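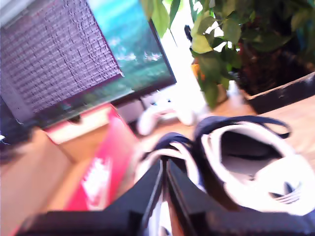

Games corner: what we keep on the desk and where it goes

The games desk at Tollard House has been in use since March and we have had enough questions about it to put the answers in one place. It is open to all residents and their guests until 10 in the evening, every day, and there is no booking except on Saturday afternoons.

The screen was given by Banafsheh Kermani when she moved to the Bristlow side of the building. It is wider than the old one and can be tilted. Please tilt it back gently, with a hand on each side, and leave the cables as they are. If you want to play sitting on the floor, bring the cushions over from the reading end and take them back when you finish.

The controller lives on the desk next to the console. It does not go in a bag, a coat pocket or the drawer under the noticeboard, which is where it spent most of last month while people looked for it. There is a second one, which Arnel Bañez keeps at the front office. You can sign it out for the evening. Both need charging overnight, so whoever plays last should plug in the one on the desk. The lead is behind the screen on the left.

Shoeboxes

Several people have asked what the shoeboxes are for. They are our storage. Shops throw them out, they are the right size for small things and they have lids. At present we use one for leads and adaptors and one for spare batteries, cloths and the score pads. We would like a few more for the board game pieces, because the bags they came in have split. Adult shoe sizes are best, as children's boxes are too short for the card trays. Leave them flat or made up with Haruna Hattori, ground floor, and put the lid inside if you flatten the box.

Please don't put food in them, even wrapped. We had to throw one away in the winter and the score pads with it.

The plant

The big leafy plant at the end of the desk came from Jinlong Yao, who grew it on his landing until it was in the way of his front door. It has put on a lot of growth and some of it now hangs over the desk. Jinlong is happy for it to be cut back a little but would like to do that himself, so please leave the scissors alone. He will pot up any cuttings that take, and there is a list at the front office if you would like one.

He waters it once a week and asks that other people don't. It was getting three or four lots of water from well-meaning neighbours and the lower leaves were going yellow. More to the point for the rest of us, a full jug of water beside a console is a bad idea. If the soil looks very dry, leave him a note.

Drinks are fine in the room but not on the desk. Use the low table by the window. We have asked before and will keep asking.

Saturday sessions

Justinas Siliņa runs the Saturday session from 2 until the room is needed for supper. It is meant for people who haven't played before or haven't played for years, and he keeps turns short so that everybody gets a go. Under-tens need an adult with them. If you have a game you think would suit a mixed group, show it to Justinas during the week so he can try it first. Games that take an hour to set up have not worked well.

Last month's high score in the platform game was just over 3000, set by Haruna's grandson on his first visit. It is written up on the noticeboard for anyone who wants to try for it.

Still wanted: a desk lamp with a heavy base, a multi-way socket with its own switch, and a dust cloth or two. We don't need any more remote controls, thank you. Anything for the games corner can be left with Arnel at the front office, with your name and flat number on it in case we have to give it back.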